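The old parade ground at Gidville was the best place in the county to learn anything with wheels, and Signe Hafþórsson had learned all of it there. Roller skates first, then her uncle's truck, and now, at nearly 70, she was back to teach her grandson to ride!

"Look how much room you've got," she told Plirka. (His real name was Peter, but it had been Plirka since he was 2, after the cartoon fox.) "You could turn a ship around out here."

He grinned, pulled on his helmet and went off down the concrete, the engine humming along the seams. Signe loved that sound – a little tick at every joint, like a train. She walked up and down while he made his loop at the far end, and then he was coming back. 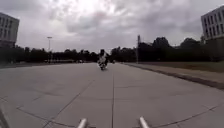
"Chin up!" she shouted, though he couldn't possibly hear. "Look where you want to go!"

It was what her uncle used to yell from the curb, sixteen lessons in one summer, and she had forgotten it until the words came flying out of her mouth. How wonderful to find them still in there!

Plirka rolled up beside her and flipped his visor open. His cheeks were pink.

"Did you see that turn, Grandma?"

"I saw it. You leaned like you meant it."

"Can I go again?"

"Seven more times," said Signe, "and then you can get off and hold my coat – I want a turn."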